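Zwischenbericht Rotus, Stand Oktober – an Zalewska, Förderung

Kurz, weil die Abrechnung auch noch raus muss. Teilpaket 2: alte Rechner ausschlachten, also die Werkstattarbeit, nicht Wäsche und Küche. Stecker, Kabel, Laufwerke. 40 Versuche am offenen Gehäuse, Protokolle liegen bei Vollside. Größte Baustelle bleiben die Kabel – weich, liegen überall, verdecken die Platine.

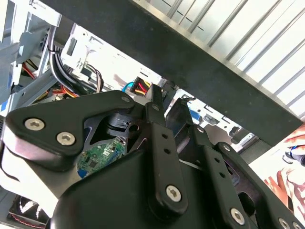 Bei Rollside sieht man das nüchterner: solange ein Mensch vorher die Kabel wegräumt, sei das keine Entlastung für die Werkstatt. Stimmt leider. Das Wegräumen steht jezt als eigener Punkt im Plan.

Festplatten besser. Klarer Griffpunkt, eine Richtung zum Ziehen. Der Rahmen mit den blauen Seiten hebt sich gut vom grauen Einschub ab, Erkennung damit brauchbar. Verkanten bleibt Thema, Kraftregelung noch zu grob. 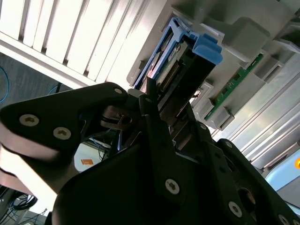
Miłosz Wilczyńska hält dagegen, ein Einschub sei fürs Rausziehen gebaut, über Haushalt oder Laden sage das wenig. Nehmen wir so auf. Nächster Schritt: verschiedene Gehäuse gemischt, ohne Vorsortieren.

Offen: 3000 Euro für Ersatzfinger, Freigabe bitte noch diesen Monat. Beleg 89 wird nachgreicht.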